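The Slow Train Through Plestine

If you grew up anywhere near Plestine, you know the sound. Two long blasts, a short one, and another long one, and then the bells start up at the Vương Road crossing and every dog on the east side has something to say about it. I used to lie in bed and count the cars, and I don't believe I ever got to the end of one before I fell asleep.

These days the train that matters most to people here is the commuter run from Clala, which comes through a little after six in the morning and carries over 600 riders on a good day in July. For most of the spring it has also been late, and the crossing is the cause. The gates there date from a time when the road had one lane each way and a feed store on the corner. Now there are apartments, a school, and a left-turn light that has never quite made peace with the gates.

Juraj Krajčí has driven that run longer than anyone else on the line, and he was kind enough to sit with me over coffee at the Pladby end, where he gets 30 minutes before heading back. He's a soft-spoken man who peels the label off whatever he is drinking. "You come around the bend and you start looking for the road," he told me. "You look before you can see it, if that makes sense." It did, a little.

Trains now slow to a crawl on the approach, on orders that came down after a pickup stalled on the rails last winter (everyone got out fine, thank goodness, though the pickup did not).

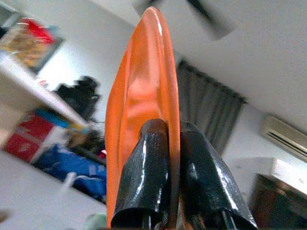
The town would like a bridge. The railroad would like the road closed altogether, and has offered to help pay for a footpath so the school kids can still get across. I went to the meeting where both sides laid this out, and it ran so long that my neighbor went home, fed her cats and came back before the first vote. There were 120 chairs set out and people stood along the walls anyway.

Krajčí wouldn't pick a side when I asked him. He'd be happy with longer gates, he said, and somebody to trim the trees on the north side, where the branches hang down over the signal every summer.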